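Serving tray

A serving tray is a shallow, flat-bottomed carrier used to move cups, glasses, plates and food from one place to another. Most have a raised rim that keeps items from sliding off. Trays are made of wood, metal, plastic, glass or woven fiber, and may be rectangular, round or oval.

Household trays

Rectangular trays with rounded corners are common in homes. They fit on most tables and are easy to wipe clean. The household catalog of the Medrano Collection in Plorncombe lists 919 trays, of which 62 are painted. Its first curator, Guadalupe Maldonado, sorted them by rim height and by handle type.

Loading

Drinking cups are usually stood upright in columns or rows. Heavier pieces are placed near the middle, and tall ones are kept away from the rim. A cup set too close to the edge may tip when the tray is lifted. Plastic trays are sometimes lined with a cloth or a rubber mat to reduce slipping. 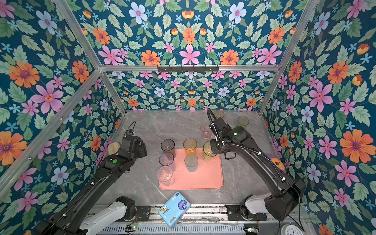
Drinking cups on a salmon-pink tray with rounded corners.

See also
Coaster
Tea tray
Tableware

References
Olvera, Gumaro. Trays and Table Carriers. Cletach: Ullarier, 2nd edition, chapter 9.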